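**Snack basket for a new neighbor: box or no box?**

**lurnwood_porch:** We've got a family moving in come July, and I'm filling a round wicker basket with snacks — my grandmother did it for every newcomer on the street, bless her. I'm going through a shallow cardboard box and moving things over as I like them.
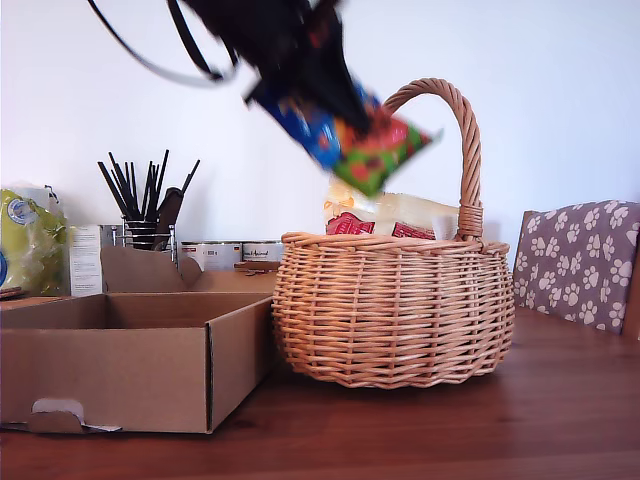
My trouble is the tall handle. Do big bags go in first, or last so they stand up proud?

**Gyula Szilágyi:** Last, always! Small heavy things down low, then the puffy bags leaning on the handle. I've made 26 of these for our church sale and not one has tipped over.

**holtance26:** Sorry, Gyula, I have to disagree. Big bags first, or the whole thing looks like a haystack. And skip the cellophane, it's $2 a sheet now.

**lurnwood_porch:** You two! I'm leaning Gyula's way, but I'll try both.
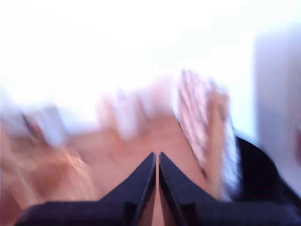

Ribbon is my other question, and I do go on about ribbon, I know. I was set on plain red, but I keep coming back to stripes, something pale and soft like that white fabric with the pinkish and violet streaks. Would that be too sweet with all those loud wrappers?

**Gyula Szilágyi:** Stripes are lovely. Tie it low on the handle.

**holtance26:** Red. But it's your basket, dear!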